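About Dranard

Dranard makes hand-held grippers for recording everyday manual tasks. A person holds one in each hand, does the job the way they would normally do it, and the recordings are used to train robot arms. We sell the grippers as a kit, and we also run recording sessions for customers who would like us to do that part.

We started in April with one product and one customer. The product has changed a good deal since then. The first version was too heavy at the front, and people's wrists got tired before lunch. The current kit is called Brilano, and it is the only one we ship now.

What we do

Most of our work is with kitchen and dining tasks. Customers ask for these more than anything else, and they are harder than they look. A spoon handle is thin and rolls. A bowl on a saucer will shift if you pull on it from the side. Trays are easy to push and hard to pick up. A person deals with all of this without thinking, and our job is to get that onto a recording in a form a robot team can use.

We work at a table with a plain white top. Tasks are kept short, and each one is done many times by different people, with the dishes put down in different places each time.
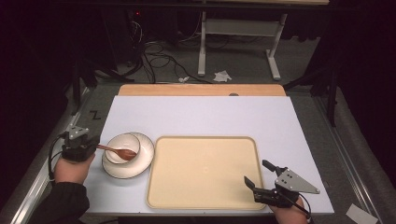

A table-setting task with a tray, a saucer, a bowl and a brown wooden spoon.

Each operator gets 22 practice runs before we keep anything. After that we keep the clumsy attempts too, unless a customer asks us to take them out. A dropped spoon that gets picked up again is often worth having.

What comes in the kit

Every Brilano kit has 2 grippers, one for each hand, with cables, spare finger pads and a printed setup guide. The mounting plates on top come already fitted. You will need your own computer and your own table. Setup takes most people a morning the first time and much less after that.

The software is called Zudov. It records both hands together, lets you mark the start and end of each task, and exports the files in a few common formats. It is included in the price, with updates for as long as you own the kit. It does not need an internet connection. Several customers work in buildings where they can't have one, and they asked us for this early on.

We rent kits by the month as well. Rental kits are the same as the ones we sell, and rent already paid can be put toward buying.

Our recording service

If you don't want to do the recording yourself, send us a list of tasks and we will quote for it. We currently have 119 tasks that we know well and can start on right away. Anything new needs a short trial first, so that we can tell you whether the grippers suit it. Sometimes they don't. We turn down work with hot oil and sharp knives, and we are not much good with wet cloth.

The smallest order we take is 3000 recordings. You can split that between as many tasks as you like. We send a small batch early so you can check it before we carry on with the rest.

When we check a batch, we look first at the moments when the fingers are close to a rim or a handle. Small mistakes in finger position matter most there, and cups and bowls standing close together leave little room for a wide finger. The blocky shape of our standard fingers suits most dishes. A narrower pair can be ordered separately. 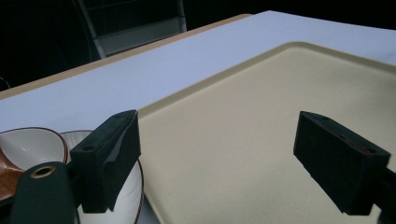 Where to find us

Our workshop is on the ground floor of the Rugemalira building, at the back, past the loading door. Visits are by appointment. If you are thinking about buying, you are welcome to bring your own objects and try the grippers on them at our table.

For prices, rentals and repairs, please use the contact form. Repairs are done here in the workshop, and we will lend you a gripper if yours is going to be away for long.

Page last updated July 30, 2018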